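The night the duvet won

When the incident log from Pastell landed in my inbox, I read it twice and then rang Melina Psarras to ask if I could come over and see the bed-making robot for myself. She said yes, as long as I stayed behind the tape!

Pastell has been teaching humanoids to do hotel rooms since last December, and by April 2023 the practice bedroom had seen 148 bed runs. Most were dull. Run 26 wasn't. The right hand took hold of a duvet, the grip never registered, and the arm simply kept pulling – harder and harder, until the whole machine toppled on to its knees.

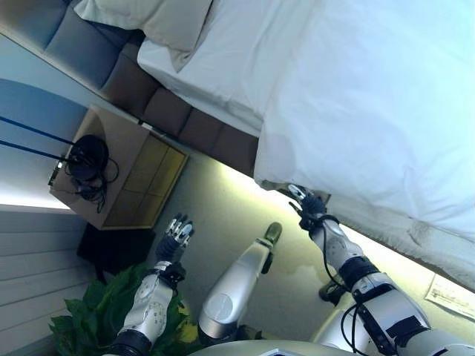
Nothing was broken, thank goodness, but the stop took 17 seconds to kick in, and that's the bit that bothered Melina. "I could have made a cup of tea," she told me (she couldn't, but I took the point). The supplier, Brunner, blamed the software. Jestska, who wrote the software, blamed the fingertips. I've had builders like that.

What they agreed on in the end was fluff. Soft cloth presses so lightly on the pads that the hand can think it's holding air, and thin loose threads are worse still.
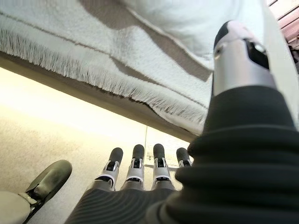 What's changed since

There are now 2 separate limits on the pulling force, and either one can halt the arm without asking the other. The robot also has to let go and start again if it can't feel the cloth, and a person stands by the stop button on every run. Melina would like the cables on the right arm tidied up too – she's been asking for weeks.
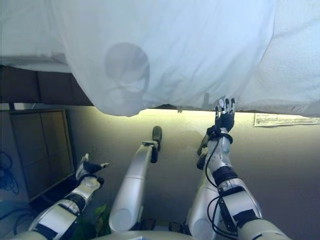
The right hand at the hem of the sheet in Pastell's practice bedroom.

I asked whether she'd let it loose in a real hotel. "Not with guests on the corridor," she said, and went off to argue with Brunner about the fingertips.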